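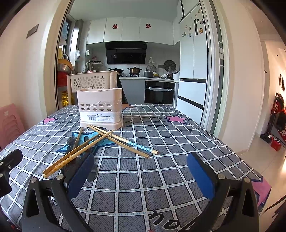
Lindsay Ruddock
October 6, 2021

Cutlery day with the Velance people: a thread

1/ So I went on the Velance home visit in Grestcombe this morning, the one I've been going on about since January, and I promised several of you a proper write-up, so get yourselves a cup of tea. I caught the 19 from the bottom of the hill and was early, naturally, and walked past the door twice so as not to look keen.

2/ It's an ordinary family flat, lived in, with pans on the stove and magnets all over the fridge, and the dining table is where the work gets done. I'd pictured a lab with safety glasses and a lot of humming. I was asked whether I'd like my coat hung up and whether I minded green tea (I did not mind, it was lovely, I had three).

3/ Zsófia Somogyi was running the visit. She has the patience of somebody who has explained the same thing to a great many people like me and still likes explaining it. You hold the gripper by its handle, you do the job with its fingers and not your own, and the recording goes off to teach a robot arm how the job is done. The arm itself lives at the Trevaskis building and I'm told it is much bigger than I'd think.

4/ The job was cutlery. Chopsticks and spoons off the tablecloth and into a pink utensil caddy. I do this every night of my life and have never once given it a thought. I've now given it 90 minutes of thought and could happily have gone on till supper.

5/ Chopsticks are dreadful, by the way! They're thin, they roll, they lie across one another, and if you pinch one too near the end the rest of it swings off in a direction of its own. Keith Lowther was watching over my shoulder (he came for the morning, he's retired from signalling and interested in everything) and he kept saying "lower, lower" like a man parking a lorry.

6/ Spoons are kinder. There's something about having the bowl up at the top and a good length of handle in the jaws that feels secure, and I got quite cocky with the spoons. Naima Radwan, who was on the next pair of grippers along from me in the rota, says everybody gets cocky with the spoons.
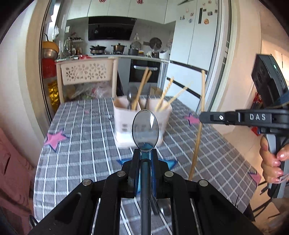 Clear plastic spoon, held upright in the jaws, with a second gripper at the ready on the right.

7/ A few of you asked what it's like in the hand. Heavier than a pair of kitchen tongs and much more precise. You feel the squeeze but you don't feel the spoon, if that makes sense, so you end up looking terribly hard at everything. My eyes were more tired than my arm by the end.

8/ I asked Zsófia whether see-through things were harder for the robot and she said yes, much, and then told me why at some length, and I followed most of it until we got to reflections. Sorry. I did write down "ask about jam jars" and then forgot to ask about jam jars.

9/ You're allowed to be slow. I was told this at the start and didn't believe it, and rushed, and Zsófia very gently said that a tidy slow go is worth more to them than a quick scramble. The target for the session was 30 goes. I'm not telling you how many of mine they'll be keeping.

10/ Jolene Partington asked the question I'd been too shy to ask, whether all this means a robot is going to turn up and lay my table. Zsófia said not for a good while, and that Grumo (that's what they call the arm) is at present rather better at putting things in than getting things out. I found that oddly endearing. I've got a nephew like that.
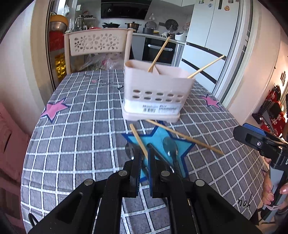
PRACTICAL BITS

11/ For anyone thinking of going: wear something with sleeves that stay up. Mine kept sliding down over my wrist and I had to stop and roll them. Take reading glasses if you use them. You sit for some of it and stand for the rest, and I found standing easier for the chopsticks, looking down on them from above.

12/ The welcome booklet is 80 pages and you don't have to read it beforehand. Keith did. The page on how to hold the handle is the useful one, and there's a nice diagram of the fingers opening and closing.

13/ Places for the next visit go through the Velance sign-up page, and they like people who've never done it before, so don't be put off if you can't work your own telly. It'll be a different household and a different job. Zsófia mentioned folding tea towels, at which Jolene went quite pale.

14/ Thank you to the family for having us all in, and for the tea. I came home and emptied the drainer by hand, terribly slowly, pinching every spoon halfway down the handle. If anyone else from this morning is on here, do say hello, and Naima, I think I've got your pen.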